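A day at the Ruvard open house, Cestley

I'd been meaning to go to the Ruvard open day for years, and this May I finally did, mostly because Nuria Chala rang me at breakfast and told me to get my coat. Ruvard make and mend things for classrooms - boards, rails, pegs, those little trays that hold the chalk - and once a year they open up the whole building in Cestley and let anyone wander about. I taught infants for a long time, so for me this is more or less a sweet shop.

Parking was a bit of a scramble (go round the back by the Westmont depot, there's a gravel bit that most people miss). You sign in at a hatch, get a sticker, and then you can please yourself. I was visitor 362, which I thought was rather good for mid-morning!

We started in the storeroom with Brendan Mac Mathúna, who was lovely and plainly hadn't expected anybody to ask questions about hinges. He keeps 2475 different parts on the shelves, all in old card boxes with the labels written by hand, and he found me a catch for a cupboard I got rid of years ago. I nearly bought it anyway. Nuria had to steer me out by the elbow.

Then up the stairs to the boards room, which was the bit I'd really come for. It's bright in there, and everything is at a good height for leaning over and having a nosy. I do love a whiteboard laid flat on a table, you see it quite differently from when it's up on a wall and you've got your back to thirty children. 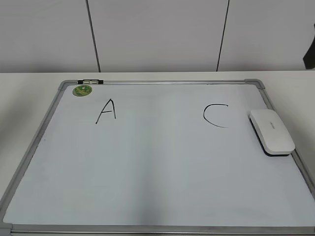
An A, a C and a good big space for somebody's B. 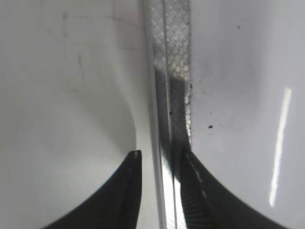
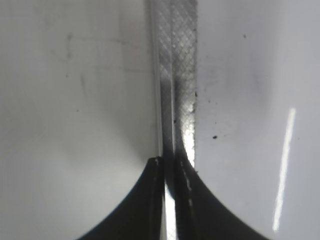 Stamatia Gavalas runs that room and she'll talk to you for as long as you like about surfaces. I asked her about ghosting, when you wipe a word off and can still read it a week later, and she said most of it comes from people using a dry old eraser for a whole year and never giving the felt a clean. Guilty! I had one in my last classroom that must have been older than some of the parents. She does hers with lukewarm water and a drop of washing-up liquid, and leaves them on the windowsill overnight.

We also had a long chat about magnets. I've always liked the small round ones, though they do wander off in pockets, and Stamatia said schools order them again every single term. Nuria confessed to having nine on her fridge that definitely started life in a staffroom.

Lunch was soup and a roll in the canteen, decent soup, rolls a bit on the hard side. We shared a table with Nelli Saarela and Nelli Pitkänen, who had come together from Heinonen and were thoroughly fed up with people remarking on the names, so of course I remarked on it before I'd even sat down. They were after a board for a village hall and had brought the measurements on the back of an envelope.

There's a small display by the stairs as well, with slates and a lovely old ledger open at a page of orders. I'd have liked longer with that, but they start ushering you towards the door at four. I came home with a pack of pens, a tin of pegs I don't need and a leaflet about next year's open day, now stuck up by the kettle.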